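Kesix Teleoperation Kit, two-arm version: review

The Kesix kit is a leader-follower setup for recording household tasks. The operator moves a pair of small passive arms, the two working arms copy them, and joint positions are logged with the camera streams. I used it for tidying a loveseat: pick up a pillow, set it on the seat, release, back away. The target was 200 usable demonstrations.

Setup follows the printed guide except for the zeroing step, where the guide and the software disagree on joint order. The software is right. Zero the leader arms before powering the followers, or the first sync will be abrupt.

Soft goods are a hard test for any kit without force feedback, and this one has none. With a rigid object the operator sees the fingers stop. With a fuzzy pillow there is no clear stopping point, and the wrist view fills with fabric well before the grip is secure.

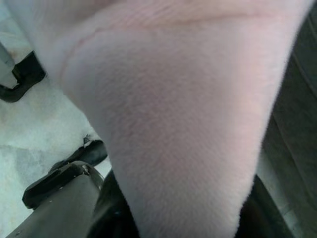
Nikola Vlachou

My working method was to close until the cloth bulged beside the fingers, hold, then lift slowly. Lies Smits, who shared the recording, closed fully every time. Her grasps dropped less often. Mine left more slack for placing. Pick one style per dataset and keep to it; the replay tool has no way to tag operators, and sorting the mixed episodes afterward took an evening.

Tracking is good at low speed. Fast wrist rotations produce a visible lag, and the follower overshoots on the stop. The smoothing setting (default 20) reduces the overshoot and adds delay. I settled on 9 for pillow work.

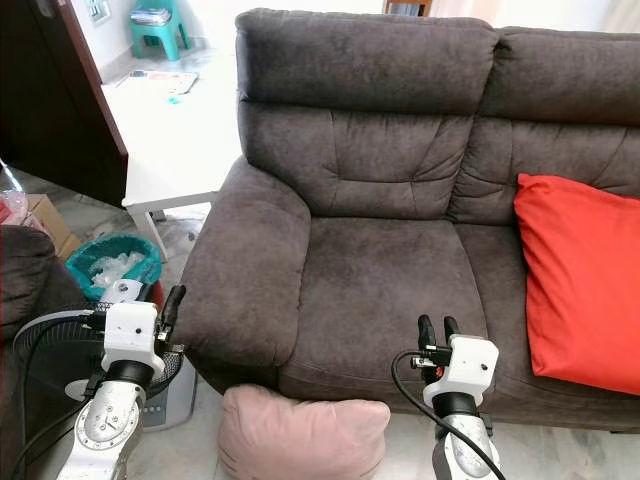 Reach is the other limit. The seat cushions are within range, but the floor near the armrest forces the elbow into a poor posture, and the software gives no warning before a joint limit. The leader arm keeps moving, the follower does not, and the episode has to be discarded. Of the failed recordings, 92 came from this cause alone. An audible alert would fix most of it.

The Skanside recorder I used in January handles limits better, with a stiffening brake on the leader side, but it supports only one arm and its export format is awkward. Kesix writes plain files that loaded without conversion.

Minor points: the foot pedal slides on tile, the leader grips are sized for large hands, and the cable clips should be tighter.

Suitable for two-arm work at moderate speed. Wait for a firmware update if the task involves low reaches.

Reviewed 09/02/2026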